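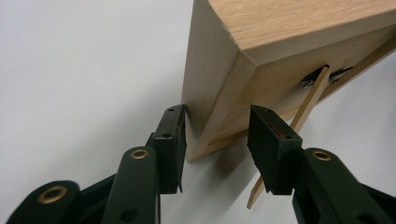 Zerkeo paired hand grippers, long-term review

I have been meaning to write this one up since February, and I kept putting it off because my opinion would not settle. We bought a pair of the Zerkeo hand-held grippers to collect two-handed examples for our learning system at Mernwood, and they have been in almost daily use ever since. If you are thinking of getting some for your own group, put the kettle on, as I have rather a lot to say!

First, a word on what we wanted from them. Our old way of gathering examples was to drive the arms from across the room with a pair of joysticks, and it was slow and tiring and, I am sorry to say, a bit miserable. You would spend a whole morning getting a handful of decent runs and the movements still looked like somebody wearing oven gloves. Holding the grippers in your own hands is a different life altogether. You pick the thing up, you turn it, you put it down, and your hands do all those small clever corrections they have been practising since you were a toddler. The learner gets to see those corrections, and that is what we were paying for.

Our main task has been handling small wooden pieces with both hands at once: bring the two grippers in, close on the piece from either side, lift, tilt, set it back. It sounds like nothing. I thought it would take an afternoon to get the hang of it and it took me the better part of a week, mostly because I would squeeze harder with my right hand than with my left and the piece would creep across. Poonam Pant had it sorted within an hour, and I have just about forgiven her.

On comfort, I would give them a good solid mark. The best hold is from underneath, with your fingers curled round the body, so the weight sits in the palm and you are not pinching with your thumb all day. I do wish the housing were less boxy. After a long session I have a line across my palm from one of the corners, and Poonam has taken to wrapping hers in a strip of bicycle tape (it comes off cleanly, in case you are worried about the plastic). People with small hands should try before they buy if they possibly can.

The cables are my biggest grumble. There is one to each gripper and they are stout things, and when you turn your wrist a long way you feel them pulling back at you ever so slightly. We have learned to leave plenty of slack lying on the board before pressing start - a generous loop on each side, well clear of the elbows - and that cures most of it.
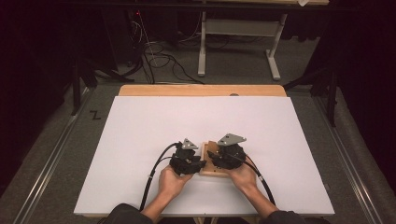
Nisha Pandey disagrees with me there, and asked that I put her side in: she would sooner have a cable than a battery, having lost a whole run of good examples to a flat one on the set we borrowed from Ostthorpe, and she says the tug on the wrist stops bothering you by the second day. I will grant her the first half of that.

Now for the recording side, which I know is what many of you will have scrolled down for. The software that comes with the grippers is called Moura and it is plain but sensible. You start a take, you do the task, you stop the take, and it asks you whether to keep it. That last little question has saved us no end of bother. With the joysticks we kept everything and cleaned up afterwards, and of course the cleaning up never got done. Now the person who fumbled it bins it on the spot while they still remember what went wrong.

I will say that Moura is too keen on its own defaults. It wants to trim the first moments of every take, and for our task those are exactly the moments when the two hands are lining up with each other. You can turn the trimming off, though the setting is tucked away under the export page, where I would never have thought to look for it. We found it after 66 takes. I re-exported the lot one evening with a large slice of cake for company.

Setting up each morning is quick enough once you have a routine. We wipe the board, check that the fingers open and close all the way, run one throwaway take and play it back, and then get going. My strong advice is to change the starting position of the piece far more often than feels natural. Left to myself I put it down in the same comfortable spot every time, and our first batch of 100 was so alike that the learner was lost as soon as anything began a hand's width to one side. The next batch, 150 takes with the piece turned and shifted each time, was a much happier story.

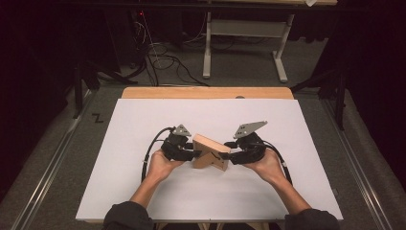

How long can one person keep going before the examples get sloppy? An hour is our limit, with a proper break in the middle, and we swap people over after that even if they swear they feel fine.

Wear and tear has been modest. The finger pads are the part to watch, as they do the real work, and I would order a spare set along with the grippers so you are not left waiting for the post. Give the joints a look over every so often as well. One of ours began to feel a touch gritty, and a soft brush put it right.

Zerkeo's help desk deserves a kind word. I wrote to them with a long and muddled question about lining up the two grippers' timing and had a patient reply before lunch, with a little drawing in it. The printed manual, on the other hand, is a folded sheet that tells you how to open the box.

So would I buy them again? I would, and I have in fact asked for a second pair, so that Nisha and I can stop being so polite about whose turn it is. I am taking a star off for the cables and half of one for that trimming business. If they ever round off the corners of the housing I might give the half back.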